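Guides > Visits and demos > How to watch a robot demonstration without being sold to
Last updated: February

I went to the open day at Vuvonside on a Thursday, along with 31 other people who had signed up to see the Buvemik arm handle baskets. I buy packing equipment for a small firm and I have been to plenty of these. You get coffee, a slick talk and ten minutes of a machine doing the one thing it does well. What follows is how I go about getting something useful out of them.

Step 1. Get there before the talk

Look at the bench while people are still finding their seats. A demo bench is usually far tidier than your own. Note how much clear space the arm has been given and ask whether it needs all of it. At Vuvonside I wrote down "lots of bare white table, plain grey wall, baskets well away from the gripper". My own packing bench has tape guns, labels and somebody's lunch on it, and I wanted to know if that would matter.
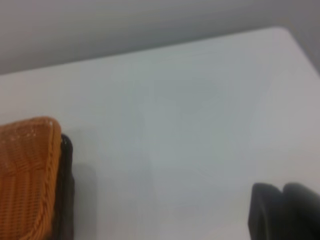 Hamish Strachan thought I was being unfair at this point. His view was that every trade shows its goods on a clean counter, and a buyer who wants mess should bring some. I took him at his word and now carry a bag of odds and ends.

Step 2. Write your questions down first

Five is plenty. Mine were:

- Who sets it up each morning, and how long does that take?
- Is a person steering it now, or is it running by itself?
- How many tries did you make before we came in?
- What do you do when it drops something?
- What does the yearly service cover?

The second one matters most and gets the vaguest replies. Ask it early, and ask the person at the keyboard instead of the person with the microphone. If you hear "a bit of both", ask which bit.

Step 3. Keep a tally

Draw two columns, one for clean goes and one for anything a member of staff had to put right. Watch 20 goes if they will let you. The talk gave a figure of 3,000 practice runs, which sounded grand until I asked how many had ended well and was told that Galau, who write the software, would have that number. I am still waiting for it. 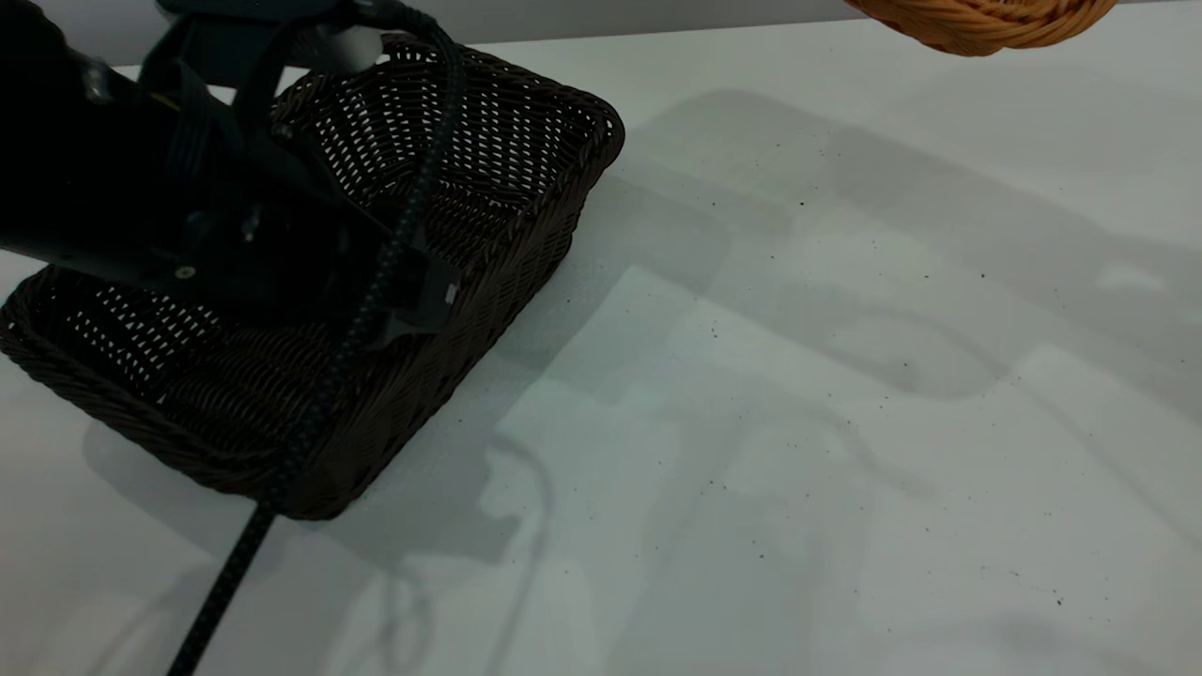
Cables are my next complaint, and I make it at every open day. Salespeople talk about reach and grip and never about what trails behind. Stand to one side and follow each lead from start to finish. On this rig a black braided one came down across the inside of the dark basket, over the front rim and away over the table. I asked if it could snag on the weave. The answer was that it could be clipped up in a proper installation — fine, but then I would like to see the proper installation. Put any promise of that sort in your notes with the name of whoever made it.

Step 4. Ask for a change

Once the planned part is over, ask for something small and off the script. Turn the basket a little. Swap it for another. Move it a hand's width away. You are not trying to break the thing, and you should say so, but you do want to know whether the staff look relaxed when you ask. If the reply is that there isn't time, write that down too.

Step 5. Ask about the corners

Middles are easy. With woven baskets I want to know how a gripper gets on down by the side wall, where the weave meets the thick plaited part, and whether it scuffs the cane after a few months. Ask to see a basket that has been used for practice and run your thumb down the inside.
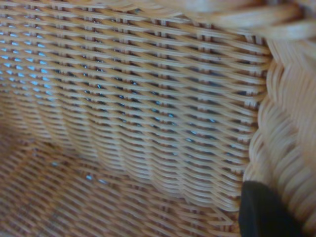 Step 6. Before you sign anything

Go home. Wait a week. Ring someone who has bought one, and pick them yourself from outside the seller's list if you can. I have 2 quotes on my desk and have agreed to neither. The Buvemik arm may well be decent, but I don't think an afternoon on a clean bench shows it.

Comments

Torquil Cowie
Good list. I'd add noise. Bring your own ears up close, as the hall music hides a lot.

Aidoo
We went to the same open day and got a straight answer on the steering question, so maybe it depends who you ask. Agree about the cables.

Hamish Strachan
I stand by what I said about clean counters. How heavy is this bag of yours now?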